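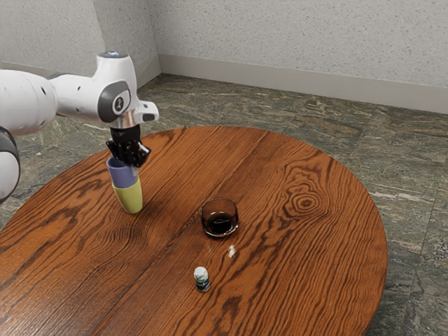

Anora wrote in after the last page to say her stacks look fine on screen and the trained arm still can't stack, and could we please do one on cups. Two nested cups, gripper on the rim, that's the whole task and she's 300 demos in with nothing to show for it.

OK. Cups. Quick page, I have a batch running. Everything below is for collecting demonstrations, in sim mostly, a bit at the end for real tables. Same bench rules as always.

Before you record anything

Write the task in one line and stick it over the monitor. "Put the purple cup in the green one" and "move the stack" are two tasks. If half your takes do one and half do the other, the policy learns mush. Separate folders from the first take, don't plan on sorting later. You won't.

Decide where an episode ends. Mine: fingers open, arm lifted clear, one full second of nothing. Stopping the recorder the moment the cup lands is the commonest mistake I get sent. Then the arm never learns to let go and sits there holding the rim forever.

Same start pose every take, within reason. A little wobble is good. A different pose because you forgot to hit home is not good.

Picking up by the rim

Come in from straight above, slow for the last bit.
Close, wait a beat, then lift. The wait matters, it gives the learner a clean moment between closing and moving.
Don't squeeze harder than you need. In sim it costs nothing and then the real cups crumple or pop out.
If the inner cup comes up alone when you wanted both, that's a fail. Keep it, tag it, move on.
If the outer cup hangs on by friction for one take and drops on the next, fix the friction value before you do any more. Don't teach around bad physics.

Other stuff on the table

Leave some out. A drink, a little bottle, whatever. I did my first set on a bare tabletop and the arm was lost the minute there was a glass anywhere near. Cleanup jobs are never on bare tables.

Move the extras between takes, not during. Near the cups, far from the cups, off to one side. Every so often put one right in the path so you have to go around – those takes are worth more than the easy ones.

Don't let the extras turn into a signpost. If the glass is always to the right of the goal, the arm will find the glass and go left of it. Had this happen in the Gastness set. Took me most of August to work out why it only failed when I cleared the dishes.

Swap surfaces too. Strong wood grain, plain white, tile, cloth. Shiny as well as dull. Floor and walls can change while you're at it, it's just a texture file.

Colors

Swap the cup colors around or it learns "purple goes up". If the color IS the instruction then leave it be, but write the color in the task line and use it the same way every time. Pick one word. I had "green", "lime" and "yellow green" for one cup in one set. Dumb.

Bad takes

Three bins, no more: good, recovered, junk.
Good is good.
Recovered means you fumbled and fixed it. Keep these! Missed the rim, backed off, came in again. It's the only place the arm sees how to get out of trouble.
Junk is you sneezed, the recorder lagged, cup went through the table. Delete same day.

Bin them right after the take while you still remeber. My Havel folder ended at 2689 takes, 2599 after I pulled the junk, and pulling it all at the end ate two evenings. Would have been a keypress each.

Pace

Do short sits. Get up. You can see tired hands in the data, the paths get curly and the releases get sloppy.
Don't go for speed records either. Steady and a bit boring is what you want.
Long pauses in midair are poison – if you have to think, think before you press record. Trim dead time off the front.

Checking

Play back one in ten at double speed. Look at the fingers only.
Then train on a small slice early, before you've got the full pile. Some 300 takes is plenty to see if something is badly off. If it hovers over the cup and won't commit, go look at your pauses. If it grabs air next to the rim, look at your camera, it probably moved.

Real table add ons

Tape marks under the table legs, so it goes back where it was after somebody mops.
Blinds down or lights on, pick one per session and note which.
Plastic cups, water in the drink if you must have a drink. Towel handy.
Wipe finger pads before each sit, grease changes the grip more then you'd think.

Anora – my bet is your endings. Check the last second of twenty takes, and if the fingers are still closed in most of them, that's your problem. You can usually save the set by recording a short batch of just the release and the lift and mixing it in.

Drawers next, the Trajkovski handles are giving me fits. Send drawer questions in before then please, not after.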